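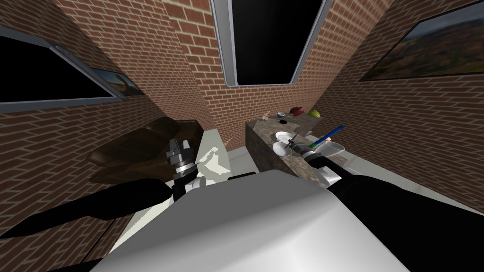
**Prurar side-sleeper pillow, by Nemeck**

We stock this pillow with some reservations. Nemeck says the Prurar "trains your spine overnight." We asked for whatever that claim rests on and got a brochure with a sunrise on the front. So please read the rest as a page about a pillow.

As a pillow it's decent. The filling is shredded foam, there's a zipper on the long side, and you can pull out handfuls until your head sits where you want it. Most people will need to. It ships overstuffed, and if you have narrow shoulders the first night will be like sleeping against a curb.

### Details

- Width: 36 inches
- Cover: cotton, 300 thread count, machine washable
- Fill: shredded foam, removable, do not wash
- Loft: three settings according to the label, though with a zipper and loose fill we don't see what stops you at three

There is also a "Luxe" cover at 400 thread count. It costs more. Monique Leclerc on our bedding desk tried both and couldn't tell them apart with the lights off.

### Before you order

The foam smells for a few days. Nemeck calls this "freshness." Leave it by an open window.

Back sleepers should look at the Aigner instead, and stomach sleepers probably don't want anything this thick. If you wake up with a sore neck most mornings, see a doctor before you spend money on bedding, ours included.

Standard pillowcases don't fit. The Flilerel long case does, and it is sold separately.

Unopened pillows can be returned. Opened ones can't, whatever the sticker on the bag says about a "sleep guarantee." That offer is Nemeck's, and claims go to them.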